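Landero Label Printer Setup Guide
Section 4: Loading Labels and Printing a Test Sheet

Read all of this section before you open the printer cover. Setup is the same for the desktop and shelf models.

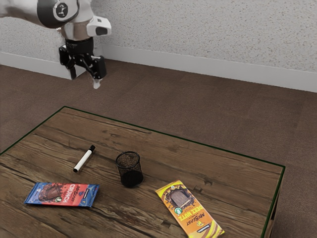
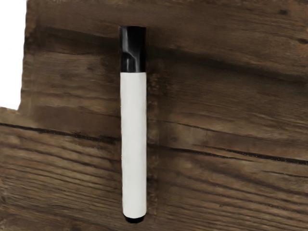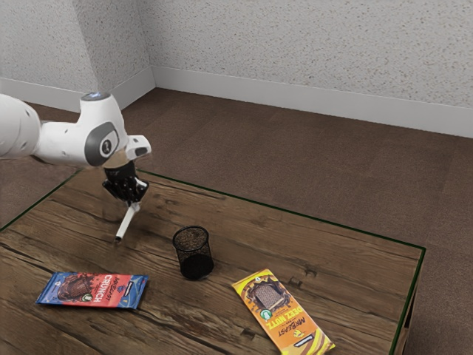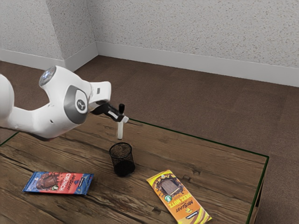 Valledex Product Documentation Team

What you need

One roll of Landero paper labels
One ribbon cartridge
The power cord and USB cable from the box
A level surface near a grounded outlet

CAUTION: Turn the power switch off and unplug the cord before loading a ribbon. The print head stays hot after use. Let it cool before you reach inside.

4.1 Loading the label roll

1. Press both side latches and lift the cover until it clicks.
2. Slide the roll holders apart.
3. Set the roll between the holders with the labels feeding from the top.
4. Let the holders close against the roll. They should touch the core on both sides.
5. Pull the loose end under the guide bar and out through the front slot.
6. Move the green width guides in until they meet the edges of the labels. Do not pinch the paper.

NOTE: A full roll holds 1000 labels. Rolls wider than 80 mm do not fit the desktop model.

4.2 Loading the ribbon

1. Remove the orange shipping tab from the cartridge.
2. Turn the small gear on the end of the cartridge until the ribbon is tight.
3. Push the cartridge into the bay, gear side to the left.
4. Close the cover and press down on both corners.

4.3 Printing a test sheet

1. Plug in the power cord, then turn the printer on.
2. Wait for the status light to turn solid green.
3. Hold the Feed button until the light blinks twice, then let go.
4. Check the printed label. The border should be complete on all four sides.

If the border is missing on one side, open the cover and reset the width guides. If the print is pale, go to Settings, then Darkness, and raise the value one step at a time. The factory value is 80.

If the light blinks red, the printer cannot find the gap between labels. Run Calibrate from the Tools menu. Three blank labels will feed out.

NOTE: Benmoussa ribbons fit the bay but need the Wax setting. Lumwood tag stock must be fed from the rear slot. See Section 6.

Revised October 2020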